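Honora Residents' Forum
Board: Household and Shared Kitchen
Topic: Proposed guidance on home infusions stored in the shared pantry

Pantry_Desk
Posted November 28, 2025

Members are invited to comment on draft guidance for herb infusions and brines kept in the shared pantry at Lerkura House. The draft proposes the following.

All jars are to carry the preparer's unit number and the date of filling. Infusions of fresh herbs in oil are to be kept in the refrigerator and discarded after 2 days. Infusions in vinegar may remain on the pantry shelf for 6 weeks. Jars without a label will be removed at the monthly cleaning.

Members are also reminded that small utensils left on the worktable at the end of an evening are to be returned to the drawer. Scoops in particular are in short supply. 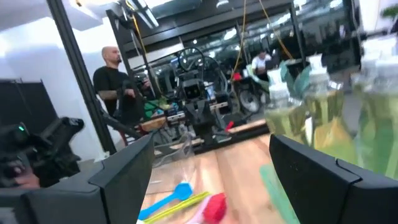

Replacement items are charged to the general kitchen fund, which was set at 2,000 for the year and has already been drawn on for the refrigerator repair. Comments will be accepted on this thread until the draft is put to a vote.

unit8_lower
I support the labeling requirement without reservation. I do not support the six-week limit on vinegar. A properly acidic vinegar infusion keeps for months under ordinary conditions, and the draft gives no source for the shorter period. I would ask that the limit be removed or that the reasoning be published.

Lehtinen_Row
With respect to the previous member, the pantry is not an ordinary condition. The shelf beside the boiler wall was very warm throughout July, and two of my own jars had to be thrown out. I consider six weeks reasonable for that shelf. A longer period could be permitted on the north side.

unit8_lower
Two limits for two shelves would be difficult to enforce. It would be simpler to stop using the warm shelf for food.

brinekeeper
I wish to raise a separate matter. The draft speaks of oil and vinegar but is silent on salt brines and on herbs steeped in plain water. Several households prepare these. A brine normally turns cloudy during fermentation, and I would not wish to see a sound jar discarded on appearance alone.

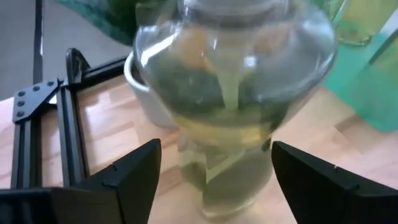 Cloudy liquid with green material in the upper part of the jar.

My request is that the guidance state plainly that cloudiness in a labeled brine is not grounds for removal. Mold on the surface, or a foul odor, should be.

Pantry_Desk
The point is accepted. The draft will be amended to include a section on brines. Herbs in plain water will be treated in the same manner as oil: refrigerated, and discarded after 2 days.

Lehtinen_Row
May I ask which labels are to be used? The Skaltex labels supplied last year did not hold once the glass became damp, and it would be unfair to discard a jar whose label had fallen off.

brinekeeper
Masking tape and a pencil have served me well. I see no need to purchase anything.

unit8_lower
I must disagree. Pencil on tape is hard to read in that light. A tie-on card around the neck of the jar would meet both objections.

Pantry_Desk
Either method will be acceptable provided that the unit number and the date are legible. The question of the warm shelf will be listed as a separate item on the ballot. Until then, members with jars on the boiler side are asked to move them.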